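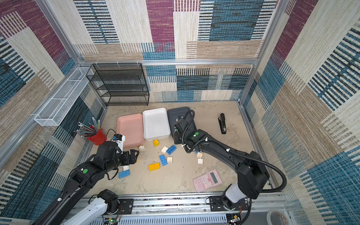

Le tri des petites affaires, on m'en parle presque tous les jours depuis que j'ai ouvert la page en janvier ! Je réponds donc aux questions qui reviennent le plus.

Par quoi je commence ?
Par les bacs, toujours. Trois bacs en plastique côte à côte au fond – un rose saumon, un blanc, un gris foncé – et les cubes jaunes, bleus et crème ont déjà où aller. Les crayons, eux, restent debout dans leur pot rouge.

Faut-il des étiquettes ?
Chez moi, non, les couleurs suffisent. Petronella Gumede étiquette tout (même ses trombones) et elle s'y retrouve très bien aussi.

Et l'agrafeuse, la calculatrice ?
Je les garde à part, posées à droite, à portée de main. Au fond d'un bac je ne les retrouve jamais !

Combien de temps ça prend ?
La première fois, j'ai mis quelque 90 minutes, café compris. Maintenant, deux petites séances par semaine et je suis tranquille.

Mes enfants mélangent tout, que faire ?
Les miens aussi ! Je leur donne un seul bac chacun, et on range avant le goûter.

Vous vendez des bacs ?
Non, mais écrivez-moi et je vous envoie ma liste de courses.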